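Reuse and Repair at Ferniser
Progress report to the Pringle Fund, second period
Prepared by Wilma Cowie

The grant was awarded to help Ferniser take in unwanted desktop computers from homes and small offices, put the usable ones back into working order and pass them on at low cost or no cost to households in the town. This report covers the time from the end of the first report up to January. It follows the headings in the grant agreement, with a note on spending near the end.

Intake

We took in 537 desktop computers over the period. Most came through the drop-off point at Batel, which opens on two mornings and one evening each week. The rest came from office clear-outs, where we collect by van. Office machines are easier for us. They tend to be the same model throughout, they have been kept indoors and the parts can be swapped between them. Home machines vary a lot more and often arrive without a power lead.

The evening opening was added after the first report. It has made a clear difference to who comes. Before, donors were mainly retired people from the streets close by. Now we see people on their way home from work, and several have asked how to get a machine as well as how to give one. We would like to keep the evening going and have put it in the plan for next year.

We still receive things we cannot use. Old printers are the worst for this. The sign at the door has been changed and the wording on the website now says plainly that we take desktop computers, monitors and keyboards only. It has helped a little.

Repair and sorting

Each machine is opened, cleaned out and checked before anyone decides what happens to it. Drives are wiped first. If a drive cannot be wiped it is taken out and destroyed, and the machine is given a replacement from stock. After that comes the main board, the memory and the processor. A board that passes goes forward, and one that fails is stripped for parts or sent to the recycler with the next load.

Sorting used to be the slowest step. Machines waited in the corridor for weeks while we looked for someone with time to test them. We have now split the work into two benches, with testing on one and rebuilding on the other, and the corridor is clear most of the time.
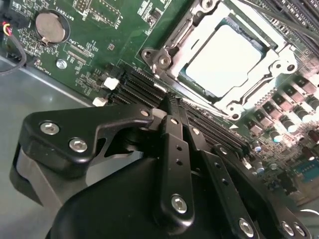 Wilma Cowie was asked at the autumn visit whether the time spent on testing boards could be cut by scrapping anything over a certain age. The visitor's view was that an old machine costs the same to test as a newer one and is worth a good deal less to the person who gets it. We have tried this in part. Machines too old to run a current, supported system are now set aside at the door and used for spare parts. We did not want to go further than that, as plenty of older office machines are still fine for schoolwork and forms once they have more memory and a new drive.

Training

Five trainees joined the scheme in this period and all of them are still with us. They work alongside the bench staff on two afternoons a week and keep a logbook of what they have done. The logbook was a request from the fund and we were unsure about it at first, but the trainees have found it useful when applying for jobs. One has since had an interview with a local firm and took the logbook along.

The first few weeks are spent on safe handling, cleaning and taking cases apart. Trainees then move on to memory and drives, and after that to processors and coolers. We had planned to teach processors earlier. It went badly with the first group – the pins on some sockets were bent and the boards were lost – so that part now comes later and is done on scrap boards until the supervisor is satisfied.

Written instructions have been redone in plain English. The old set ran to many pages and had been copied from several makers' manuals. The new set is one sheet per job and hangs by the bench.
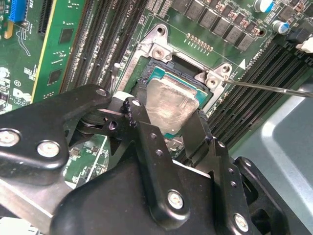 MONEY AND MATERIALS

Spending is within the agreed total. The largest change from the budget is under parts. We set aside £3,000 for new drives and memory and had used all of it before the period ended. Prices rose and more machines needed a new drive than we had planned for. With the agreement of the grant officer we moved money across from the van line, where costs were lower because the office collections were grouped into fewer trips.

Thermal paste, cleaning alcohol and wipes are bought through Curkon on a trade account. They deliver monthly and there have been no problems. We asked them to quote for anti-static mats as well and will order these in the next period.

Rent and heating were as expected. The insurance went up at renewal and we have allowed for this in the new budget.

Passing machines on

Households are referred to us by the housing office, the advice centre and three of the schools. They can also come to us directly. Each machine goes out with a monitor, a keyboard, a mouse and a printed sheet on getting started. We phone after a fortnight to see how things are going.

Most of the calls that come back are about getting online and few are about faults. People have a working computer and no broadband, or a contract that is due to end. This is outside the grant, but it affects whether the machine gets used, so we have begun keeping a list of cheaper tariffs at the desk and updating it each month.

Waiting times remain too long for families with more than one child at school. We have moved them up the list where the school asks us to.

Plans for the next period

The evening opening at Batel will carry on. A second supervisor will be taken on for the rebuilding bench, part time, so that the trainees are not held up when the present one is away. We will also start a repair morning for people who already own a desktop and cannot afford to have it looked at.

The lease on the workshop comes up for renewal before the end of the grant. The landlord has said he is willing to extend it on the same terms and we have asked for this in writing. A copy will be sent to the fund when it arrives.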